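Potcombe Household Reuse Room
Progress report to the Karras Fund
Period covered: opening through the end of May

Summary

The Karras Fund grant paid for fitting out the reuse room at Potcombe and for its first months of running costs. The room takes in small household goods, sorts and cleans them, and passes them on free to people setting up a home. It has been open to the public through the whole reporting period. Intake is ahead of plan. Outgoing goods are slightly behind, mainly in kitchenware, and storage is tighter than we would like.

Spending

Almost 2,000 dollars of the grant has been spent. The largest cost was shelving for the back wall, bought from Furum. The second was 494 dollars for the sorting area: table, mats, cloths, bins and a label printer. The rest went to cleaning supplies, a hand truck and printed signs for the parking lot. Receipts are attached separately. We have not moved money between budget lines and do not expect to.

The Kimitz shelf brackets we first ordered did not fit the wall studs and were returned for full credit. That delayed the shelving, and during the delay we kept boxed goods in the hallway. The hallway is now clear.

Intake and sorting

Donations are accepted at the side door in the morning and again after 4 p.m. Each box is opened at intake and anything broken, stained or missing parts is set aside for recycling. What remains goes to the sorting table, where each item is wiped down, checked and assigned to one of 7 shelf categories: kitchen, bath, bedding, desk, children's, decor and tools.
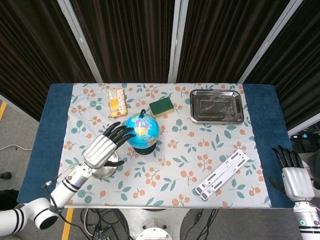 Mixed boxes take the most time. A box of only plates can be checked and shelved in a few minutes, while one packed from a kitchen drawer or a spare room usually has to be split among several shelves. Small lots go out on the patterned cloth over the blue mat so that everything can be looked at together. A steel tray and a round steel dish go to kitchen, a folded laptop stand goes to desk, and a small globe can go to either children's or decor. We had been placing globes in decor, where they tended to sit. They are now shelved with children's items and leave faster. Packaged snacks have no category of their own and are passed to the food shelf at the front desk if the wrapper is sealed and in date. Sponges stay with the cleaning supplies.

The mat and cloth have worked better than the bare tabletop we started with. Metal items no longer scratch the surface, and glass is less likely to slide. The cloths are washed weekly. We would like a second set so that the table can stay in use on wash days.

Distribution

Visitors choose their own items, with a limit of one box per household per visit. Bedding and desk items leave the shelves fastest. Laptop stands, lamps and desk organizers are usually gone the same week they are put out. Serving pieces and decorative items move slowly. Anything still on a shelf after 90 days is moved to a clearance rack by the door, where the box limit does not apply.

Problems and changes

Kitchenware is our main storage problem. We receive more trays, pans and serving dishes than visitors want, and they are heavy and awkward to stack. We have started turning down large roasting pans at the door and have added a line about this to the donation sign.

Labels were also an issue. The first batch left residue on stainless steel and had to be scrubbed off. We changed to a removable label and have had no further complaints.

Next period

We plan to add one low shelf for children's items, buy the second set of cloths, and open the side door for donations one additional evening a week. These costs are within the remaining budget. We are not requesting additional funds at this time.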